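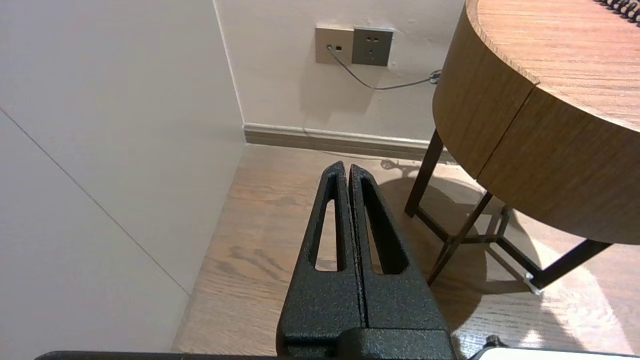
Can a Machine Do the Room Yet? A Gallery from Dristhorpe

I've been cleaning rooms, and then training other people to clean rooms, for most of my working life, so when friends ask me whether the robots are coming for the housekeeping trolley I tend to put the kettle on first, as it's a long answer. The short one is that floors are going nicely and bedrooms are still a muddle.

Round furniture is where my new starters come unstuck (a straight-edged cabinet is so much kinder!), and I'd expect a machine to find it every bit as awkward. There's a curve to follow on top, thin legs to work around underneath, and a cord or two wherever a guest might want to plug something in.

Then you come to the narrow bit beside the bed, which I would happily give away to anybody, human or otherwise.

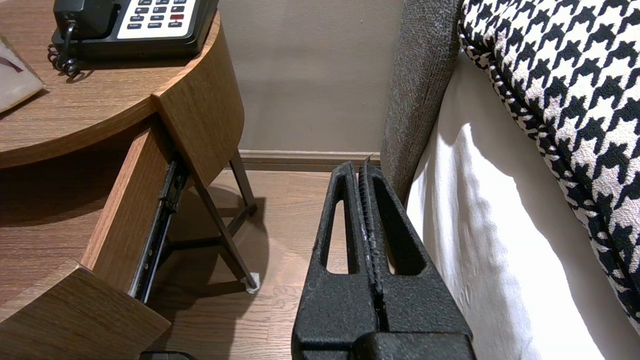

Drawers are my own favourite test. A person opens one, has a peek for forgotten socks, and shuts it with a hip while already thinking about the pillows. My colleague Dörte Baumgart reckons a machine that could do just that, room after room, would earn its keep at Pundley, where they have 340 rooms and never enough hands in September. I'm a bit harder to please. I'd want the phone wiped between the buttons as well, the cord laid tidily, and the notebook put back where the guest can find it.

So, not yet, I'd say, but I've stopped saying never. If you look after rooms yourself, do write and tell me which chore you'd hand over first. Mine would be the skirting boards, every last one of them.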